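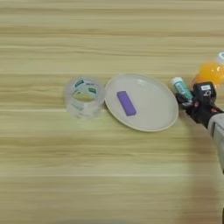

How to Sort Out a Craft Table Before a School Project

By Kelly Prado
April

A school project goes faster when the table is ready before anyone sits down. My two kids do theirs at the same table where we eat, so the supplies come out on Monday and have to be gone again by dinner. After several years of this I have a routine, and it takes less time than looking for the scissors used to.

Start with a bare table. Move the mail, the fruit bowl and whatever else has landed there, then wipe the surface with a damp cloth and let it dry. Paper picks up crumbs and grease right away, and tape won't hold on a dusty edge.

Put out a plate. Any old dinner plate with a low rim will do. I use it for the small things that roll, stain or get knocked on the floor: erasers, sponges, pencil stubs, caps. It also gives you a spot for anything with glue on it. Ours is a plain off-white one left over from a set, and it doesn't go back in the kitchen cupboard.

Set the packing tape next to the plate. Lay the roll flat on its side so it stays put. Before you put it down, find the end of the tape and fold a half inch under. With clear tape this matters a lot, as the end is very hard to find again. If you've already lost it, run a fingernail slowly around the roll until you feel a ridge, then work from one corner of the ridge. Don't pull until the whole width has lifted, or it will split into a strip.

Check the glue stick. Take off the cap, twist the base and see how much is left. If the top has dried into a skin, slice it off with a butter knife and try the glue on scrap paper. If it has shrunk away from the tube and wobbles, it's usually done. Twist it all the way back down before the cap goes on. Most of the ruined glue sticks in our house had a smear of glue caught under the cap.

Clean the erasers. Rub each one on scrap paper until it stops leaving gray marks. A dirty eraser will spoil a poster faster than a bad pencil line.

Then lay down the paper. For poster board, tape two opposite corners to the table with small pieces of masking tape. Don't use packing tape for this. It can lift the finish, and it tears the board when you pull it up.

Work from dry to wet. Pencil first, then erasing, then cutting, then glue. Packing tape comes last, and only on the back or on a box. Vesna Ivanov, who teaches my younger one, asks for names on the back in pencil before any glue is opened, and I've started doing the same at home.

To clear up, empty the plate into the trash or back into the supply box, one thing at a time. Caps on, blades closed, tape end folded. Dried glue on the plate comes off after ten minutes in warm water. Glue on the table needs a warm, damp cloth held on the spot for a minute, then a plastic scraper.

I keep everything in one shoebox with the plate on top as a lid.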